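Zadaveo Tray Faults: a data card for the runs that didn't work

Version 3. Last edited Wednesday, February 19, 2025.

What is in it

Zadaveo Tray Faults is a set of 266 simulated episodes in which a robot arm is asked to do a small job with small parts at a red tray and, in one way or another, doesn't. It was split out of the larger Urell assembly set after a user wrote to ask why the policy they had trained on it was so good at pushing things onto the floor. We looked. The policy was a faithful student.

The parent set was supposed to contain successes only. The success check, written by the author of this card on a Friday, tested whether the part had left its starting position and whether the gripper had closed. A part knocked off the table at speed passes both tests with full marks. So did 195 of the episodes now collected here. The other 71 failed in ways the check did catch, and were kept because they are useful and disk space is cheap.

The setup

All episodes use the Camacho room: plank floor, cream wall, white tabletop with a yellow border, black arm on top. A second arm stands on its own pedestal off to one side. The parts are small, the tray is not much bigger, and the gripper is bulky enough that from most angles it hides whatever it is about to get wrong. Lighting and shadows vary between episodes. The blue disk and the red cube on the floor do too, in position only.

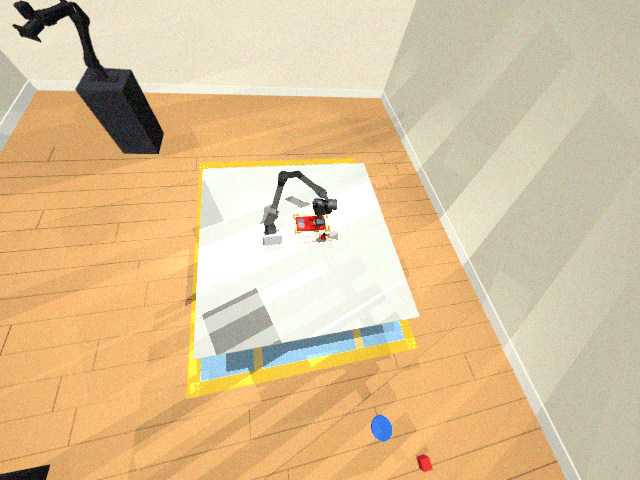

Can the faulty episodes be used for ordinary imitation training?
They shouldn't be, unless you mask them out of the action loss. We use them to train failure detectors and to test stop conditions, and for those jobs they work well.

Fault types

Each episode has one primary label in faults.csv and may have a secondary one.

shove: The gripper comes down beside the part and moves it sideways. Most common by a wide margin.

launch: Contact forces between two overlapping bodies get resolved by the solver all at once, and the part departs. The top speed we logged is not physically meaningful and has been clipped in the release.

wedge: A part sits crooked between the gripper and the tray rim and stays there. The arm keeps pressing. Joint 4 keeps reporting that all is well.

overreach: The hand goes lower or closer than the commanded pose. Nearly all of these trace back to the frame offset described below.

idle: The arm stops and does nothing until the clock runs out. Arguably the safest behavior in the set.

The offset bug

For most of June the Dindier controller and the simulator disagreed about where the tool tip was. The controller measured from the flange. The simulator measured from the end of the fingers. Both were documented, in different files, by the same person. The result was a hand that came in too low and too close on every approach, and a force limit that never tripped, as it was reading a contact sensor attached to the wrong link.

In simulation this costs you an evening. On hardware the same config would have driven the fingers into the work surface with the limit switched off in all but name. If you take one thing from this card, check your tool frame before you check anything else, and do it with the speed turned down. The config at fault is included as camacho_offset_bad.yaml. Please don't load it on a real arm. The file name was chosen with you in mind.

Close views were the quickest way to sort these episodes. From across the room an overreach looks a lot like a careful approach.
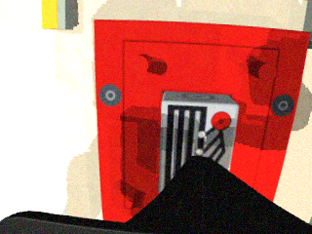 Close view from the Camacho room: black gripper in front of the red panel, striped insert partly hidden behind it.

Known problems

Episode 140 has two starts and no end. We left it in for completeness and regret it mildly.

Episodes are capped at 300 steps. A few wedge cases were plainly going to carry on past that, and the final frame should not be read as a resting state.

Labels were assigned by one person watching playback. The line between shove and overreach moved a little over the course of the work, mostly after lunch.

The random seed was not saved for the idle episodes, so they can be replayed from the logged states but not regenerated.

Success check, revised

The new check requires the part to be inside the tray volume, at rest, with the gripper open and clear. It lives in check_v2.py. The old one is still in the repo under legacy, with its original comment, "should be fine."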